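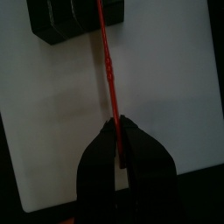

Thin red line, white board

Search this site Search Go

Taking the night train to Meesuk

Jan 2, 2026 | By the editor, Hustlow Travellers' Letter

Last updated 2 hours ago

A happy new year to you all, and thank you for the lovely pile of letters that came in over the holidays. So many of them asked about the sleeper from Kikeo down to Meesuk, which I mentioned in passing last June and then never got round to writing up properly, that I have put the piece on garden hotels to one side and given the space over to the train instead. The hotels will keep.

I should say first that I am not a good sleeper on trains, or on boats, or on anything that moves much. I went on the night train mostly to save the price of a room, and I expected to lie there all night listening to the wheels. What I got was six hours of proper sleep and a very nice boiled egg, and I have been telling people about it ever since, sometimes people who only asked me the time.

The service you want is number 1035, and it leaves Kikeo in the evening from the far platform, the one you reach by the footbridge with the green railings. There is another train with a similar name that goes from the near side a little earlier, and it is perfectly pleasant, but it stops short of the coast and you would find yourself on a bench in the small hours waiting for a bus. Check the number on the side of the carriage and ask the guard if you aren't sure. They are used to being asked.

Book a lower berth if you can get one. It costs a bit more, and you'll have the window, and somewhere to sit up in the morning without folding yourself in half. The upper berths are narrower and you have to climb a ladder, though I know some of you prefer them for being out of the way of the aisle. I was in berth 32, right at the end of the carriage, which meant a bit of coming and going past my curtain until everyone had cleaned their teeth. After that it was as quiet as anything. If I were choosing again I would ask for the middle of the carriage, and I'd stay well away from the doors.

Sheets, a pillow and a thin blanket are given out once the train has got going. The blanket is clean but it is thin, and the cooling runs all night whatever the weather is doing outside, so take socks and a jumper into bed with you. I packed mine at the bottom of the big bag like a fool and had to unpack half of it on the floor of the carriage, with people stepping over me very politely. My Flultex travel pillow came along too and was too fat for the berth, so it spent the night down by my feet, where it was quite useful in the end.

Supper is best bought in Kikeo before you leave. The street behind the station has over 50 food stalls once it gets dark, and you could eat very well there every night for a week — I have a soft spot for the rice parcels, which travel beautifully and don't smell so strongly that your neighbours will mind. A trolley comes round on board with tea and noodles, but by the time it reached us the noodles had gone. Breakfast comes round a good while before you get in, and that was my egg, with bread and a little packet of salt.
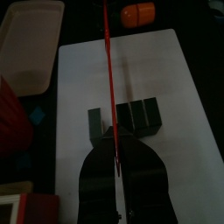 A reader who made the trip the other way round, from Meesuk up to Kikeo, wrote to tell me I was far too kind about the trolley. In that direction it didn't come past at all until the morning, and supper was a bag of peanuts shared with the family opposite. The view going north was worth it, though, according to the same letter, as you get the last of the light over the salt pans, and southbound passengers miss them in the dark. The advice was to go down by night and come back by day, if you can spare the time, and to sit on the left.

I do like the sound of that, and I am rather cross with myself for flying home.

A word about arriving. The train gets into Meesuk early, well before most guesthouses will let you have your room, and there isn't a great deal open near the station. Most places will take your bags, so drop them off and walk down to the harbour, where the fishing boats come in and a couple of cafes put their chairs out as soon as it is light. I had two coffees and watched a dog steal a fish. By the time I wandered back up the hill my room was ready, and I slept for another three hours, so perhaps those six on the train weren't quite as good as I have been making out.

Do keep your letters coming, particularly if you've done the route with small children. I have had several questions about that and can't answer a single one of them. Garden hotels next time, I promise.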